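**Ivevero Dining Services — Menu and Tableware Working Group**

Minutes of the April meeting, 2:00 p.m., ground floor meeting room

Chair: Jeptoo Mussa
Also represented: Purchasing, Kitchen Operations, Front of House, Laundry, Finance
Apologies: Site Manager, Molley

## 1. Previous minutes

Accepted with one correction. Item 4 should read "Tanui site" where it reads "Molley site." The action on the dish rack repair at Tanui is closed. The action on the cutlery count is carried forward to item 4 below.

## 2. Place setting standard

The Chair introduced draft 2 of the place setting standard. It covers weekday lunch service at all sites and leaves evening functions under the existing rules.

Front of House reported that the three sites currently set tables differently. Molley uses paper mats, Tanui uses cloth placemats, and the main dining room uses neither. The draft proposes one cloth placemat, one plate, one fork and one spoon per cover, with knives issued on request at the counter.

Kitchen Operations asked that the spoon stay in the basic setting, as soup is on the menu every day from October to April. Agreed. Finance asked whether the knife could be dropped from the standard entirely. Not agreed; knives stay available at the counter.

Placemats are to be laid with the long edge parallel to the table edge. Wording on the distance from the table edge was judged too strict in the draft and will be changed to "close to the edge, not overhanging."

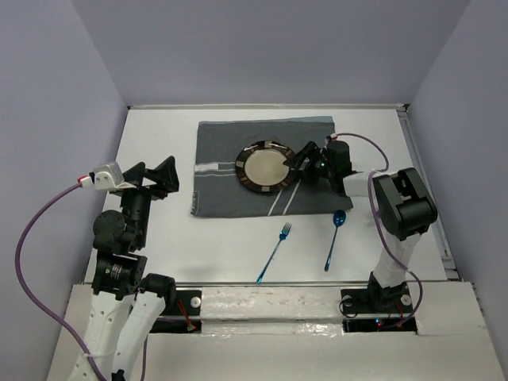 Does the cloth placemat have to be changed between covers? Only when it is visibly soiled or damp; otherwise it is turned once and changed at the end of service.

Laundry noted that turning works only for cloths without a finished face. Front of House will check the present stock and report which cloths can be turned. Those that cannot will be reserved for second sitting.

## 3. Laundry capacity

Laundry presented the load figures. The machine at Tanui handles 80 placemats per cycle when they are washed separately from kitchen cloths. Mixed loads are quicker to sort but leave lint on the darker fabric, and Front of House has sent cloths back for this reason.

It was agreed that placemats will be washed separately from the start of next month. Drying is to be on the low setting. Cloths are to be folded once and stacked flat — the previous practice of rolling them has left creases that do not come out in use.

Finance asked for the added water and power cost. Laundry does not have metered figures by machine and will provide an estimate based on cycle time.

## 4. Cutlery losses

The count carried forward from the last meeting is complete for Molley and Tanui. Molley is short 19 spoons against the stock list. Tanui is short five forks. The main dining room has not been counted.

Kitchen Operations believes most of the Molley shortfall went out with tray waste, as the sorting shelf there was moved next to the bins in the winter. The shelf will be moved back. No change to the return procedure is proposed until a second count has been made.

Purchasing confirmed that the present pattern is still supplied by Clomard. Replacement lead time is around two weeks. An order will be placed after the main dining room count, so that all sites are covered on one delivery.

## 5. Plates

Chipped plates are to be withdrawn at the dish station, not at the counter. Kitchen Operations will put a marked crate under the station at each site. Purchasing will review the crates monthly and reorder from the same range.

A request from Molley for a deeper plate was deferred, as the site was not represented.

## 6. Actions

| Action | Owner |
|---|---|
| Revise placemat wording and issue draft 3 | Chair |
| Check which cloths can be turned | Front of House |
| Separate placemat loads at Tanui | Laundry |
| Estimate of added laundry cost | Laundry |
| Count cutlery in main dining room | Kitchen Operations |
| Move sorting shelf at Molley | Kitchen Operations |
| Place Clomard order after count | Purchasing |

## 7. Other business

Finance reminded members that linen and cutlery are now charged to separate budget lines. Orders sent on the old form will be returned.

The next meeting will be held at Tanui. Draft 3 will be sent out with the agenda. The meeting closed at 3:10 p.m.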